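Ticket: scoring app drops the last over when the tablet sleeps
Opened by: Skye Geddes, Stostthorpe Women's second XI scorer
Status: closed (with one leftover, see the bottom)

Hi all, me again! I'm writing this up properly because Yamuna Pisharody at Cilton had the same trouble in July and we ended up swapping half-answers by text all afternoon. So this is everything I tried, in the order I tried it, including the dumb stuff.

## What went wrong

We were batting second against Cilton and chasing a fair total. I had the tablet on the scorers' table and the paper book next to it (always keep the paper book, please). At the drinks break I let the screen go to sleep. When I woke it up the last over was gone. The bowler's figures had gone back to what they were before it, the partnership was short, and the live page people follow at home said we were still an over behind.

I re-entered the over by hand and then the missing one came back as well - so now Lorraine Rowbotham had bowled two overs in a row, which she was quick to point out is against the laws of the game.

## What I tried

1. Closed the app and opened it again. No change, both overs still there.
2. Turned the Wi-Fi off and on. The live page froze for a bit and then showed the same wrong score.
3. Used Undo, six times, one ball at a time. This got rid of my copy, and the book and the tablet agreed again. Slow, but it works, so if you're mid-match and stuck just do this.
4. After the match, looked at the log. It's under Settings, then Match History, then Show Details. The over was saved on the tablet fine but the upload failed with error 402, and when the screen woke up the app grabbed the older score from the server and put that on top.
5. Asked Salma Zerouali, who looks after the league's accounts. She said 402 means the club's live scoring plan has lapsed. Ours had! The renewal notice went to an old email address. She moved it to the new one and we paid that evening.
6. Ran a pretend match at home to check. I made up two teams, Vallejo and Lamura, and let the tablet sleep after every over for a whole innings. Nothing dropped.

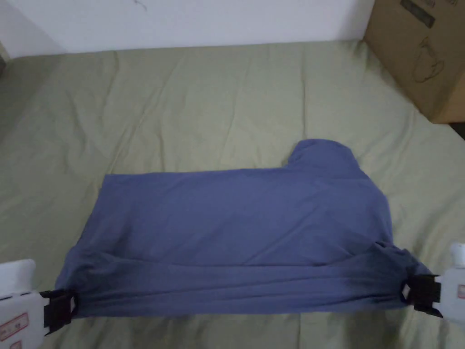

7. Ran it again with the Wi-Fi switched off on purpose. This time the app held on to the overs and sent them up when the connection came back, in the right order. Very pleased with that.

## Settings I'm using now

- Screen sleep: Never (bring a charger, it eats the battery)
- Upload: After Each Over
- Keep Local Score If Different: On. Ours was off and I have no memory of ever touching it.
- Storage: at least 700 MB free. Mine was down to 400 and I don't think it mattered, but the app did complain, so I deleted a load of old matches.

## Still open

The season averages haven't caught up. Lorraine's page still has that extra over on it, and Gaetano Sala says he can't edit a match from his end once both captains have signed it off. I've sent him photos of the two pages from the book and he's passing them along to Salma. If your club has had a bowler's figures fixed after sign-off, add a note under this one and tell me how you did it.

Skye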